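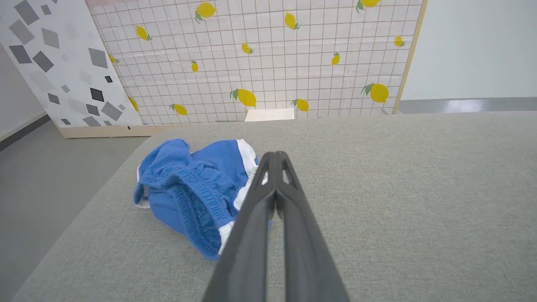 Page last changed in August, 4:15 p.m.

Folasade Iyamu has run the bar at Kavanagh, in Wenton, since it opened with 19 seats. Her new menu leans on cider.

"People order it in a pint and stop there," she says. "I wanted it in a short glass with rye."

The cider comes from Drekis, a small press that made 800 bottles of the dry one last year. Iyamu adds lemon and a spoonful of maple syrup, and calls the drink the Drundonau. It took her most of the spring. Early versions had ginger, which she dropped.

"It tasted like cough drops. My bar manager, Ailbhe Brophy, wouldn't finish hers."

Brophy remembers it the same way. "I had two sips," she says. "The one we pour now I'd order on my night off."

A pear version is next, if the fruit comes in.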